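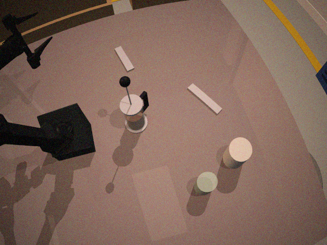 **Ticket 248: plataforma de formación Poltik, módulo «Metodología de innovación»**
Estado: abierto (reabierto dos veces)
Prioridad: media, según el proveedor

**Parvathi Palaniappan, 9 nov 2025**

Reabro. El panel sigue dando un 100 % de finalización al grupo de Follenberg, y de las 40 personas inscritas solo 26 han entregado el ejercicio práctico. Lo he cotejado con la carpeta de entregas. Me dijeron en octubre que era «un retraso de sincronización». Mucho retraso me parece.

**Ravindran Pillai (soporte)**

¿Puedes vaciar la caché y volver a generar el informe?

**Parvathi Palaniappan**

Hecho, en dos navegadores. Mismo resultado. También probé con el grupo de Reddy y pasa igual: basta abrir el último vídeo para que el sistema dé por aplicado el método. No veo qué tiene que ver eso con la caché.

**Ravindran Pillai (soporte)**

Reproducido. La regla de cierre está en «contenido visto» y tendría que estar en «entrega validada». La cambio en el entorno de pruebas y recalculo Follenberg.

**Parvathi Palaniappan**

En pruebas sale bien. En producción, sin cambios. No cierro hasta ver el informe corregido, y agradecería que tampoco lo cerrara el sistema solo, como la otra vez.

Pendiente:

- pasar la regla a producción
- recalcular Reddy
- avisar a Hurkutlow de que no use las cifras de octubre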